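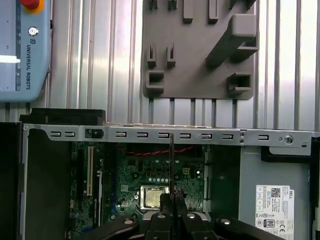 Settimio Fabbri wrote to me that the robot did exactly what it was told, so he doesn't see why anyone calls it a fault. He was answering my July column on the teardown cell at Cadercombe, where a batch of desktop computers came off the line with damaged boards. Plenty of readers took his side. I still think he is wrong, and I want to use this space to say why.

The facts are short. The cell takes apart old office machines so the parts can be resold. The arm picks a tool, reaches into an open case and works around the motherboard. One afternoon a tool sat a little low in the fingers after a pickup. The program had no check for that. It went on to the next case, and the one after, and pushed the tip into the board each time. The force limit never tripped because it had been set for pulling stuck drives, and a motherboard gives way at a lot less than that. By the time an inspector at Dastwood opened the boxes, 26 boards were scrap.

Fabbri's point is that every part of the system met its spec. The arm moved where it was sent. The gripper closed and reported that it had closed. All true. But "gripper closed" was being read as "tool is in the right place," and those are two different facts. A person holding a screwdriver by the wrong end of the handle notices before touching anything. The cell had no way to notice, and someone decided that was fine.

I call that a fault. It belongs to Indemari, who built the cell, and also to the plant, who signed off on it. The acceptance run was 300 cases with no damage, and both sides treated that as proof. It was proof that nothing had slipped yet.

The fix cost $900 in parts. The arm now touches the tip of the tool to a fixed stop before it goes into a case, and if the contact comes at the wrong height it puts the tool back and tries again. That adds a few seconds per machine. Force limits are set for each step instead of once for the whole job. I'd want both of those on any cell that reaches into something fragile, and I'd want them written into the contract.

There is a safety side to this that got lost in the mail I received. People wrote that it was only circuit boards. It was — this time. The same check that was missing would also have missed a tool that was about to drop, and operators do lean in to clear a jam. The emergency stop is there and it works, but a stop button depends on a person who has already seen the problem. Over most of that shift there was no problem to see. The lights were green.

Msimang runs a similar line and logs every failed pickup, including the ones the robot recovers from by itself. I asked whether Cadercombe does the same. The answer was that recovered pickups aren't counted as events. I'd start by changing that.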